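Hold Time
A short story

The fault came up at cycle 131. The log gave it one line: SIDE ARM, HOLD NOT CONFIRMED, CONTINUE. The word that mattered was the last one.

I was the night technician on cell 2 at Kititz, and I was paid to read lines like that. The cell had two arms. The side arm held the bottle still. The top arm dealt with the cap. Dolo, the control program, told each of them when to go.

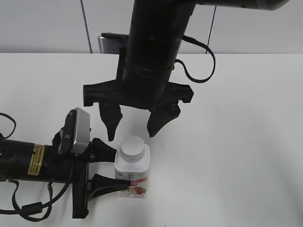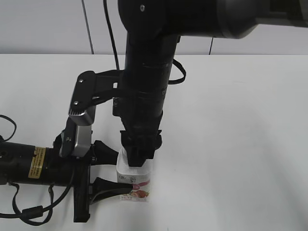
Cell 2, side arm and top arm at the bottle.

I stopped the cell from the panel and pulled the trace. A hold was supposed to be confirmed by two signals. The first was finger position. The second was motor current, which rises when a finger meets something that pushes back. At cycle 131 the position was good and the current was flat. According to the numbers, the side arm had closed to the width of a bottle and had met nothing there.

Dolo should have waited. Instead it sent the top arm down at full force.

I went back through the earlier cycles. At cycle 10 the current rose cleanly and settled. By the middle of the run the rise was half as high. Past 120 it was hard to tell from noise. It had faded a little each time, and no single step was big enough to trip the alarm.

The manual said to call the day lead for any fault that involved force. It was 3:40 in the morning. I called and got the recorded message, left the cycle number and the text of the fault, and wrote down the time.

Then I locked out the power, hung my tag on the switch, and opened the gate.

The side arm's current sensor was a Somov part, fitted in the spring. I unplugged it and checked the pins. They were clean. I put my meter across the test points and got the value on the sheet. I moved the cable by hand along its length, and at one bend the value dropped to zero and stayed there until I let go.

A broken wire inside good insulation. I had seen a dozen of them. I cut out the bad length, fitted a spare cable, and wrote up the part number. The whole job took 25 minutes, most of it spent looking for the right driver.

The wire did not explain the word CONTINUE.

I sat down with the settings file. Every check in Dolo had a rule for what to do when the check failed. The choices were STOP, RETRY and CONTINUE. For the hold check, the rule had been STOP from the day the cell was built. It had been changed in October. The change note said: "Reduce nuisance stops per Lo Presti." Lo Presti was the firm that bought the line's output, and it had never, as far as I knew, been given a login.

The initials in the next field were mine.

I read them several times. I opened my own notebook for October and found the page. We had been losing an hour a shift to false stops, and the day lead had sent down a list of nine rules to loosen. I had typed them in before breakfast. The hold check was seventh on the list. Next to it in my notebook was a check mark, the same as the other eight.

With the wire failing slowly and the rule set to CONTINUE, the cell had been running on one signal for some number of nights. The top arm did not know whether anything was being held. It went down where it was told. If I had been inside the gate clearing a bottle, with the bypass key turned, as we all did when the line was behind, it would have gone down then too.

I set the rule back to STOP. I did the same for the other eight. I filled in the note field and put my initials after it.

I left my tag on the switch and the cell dark. At 5:15 the phone rang. The day lead wanted to know why cell 2 showed zero output and how soon I could have it moving.

I said I would need the October list, the original, with the name of whoever wrote it. There was a pause on the line, and I could hear a keyboard.

"Which list?" said the day lead.

I turned to the page and began to read it out, starting with number one.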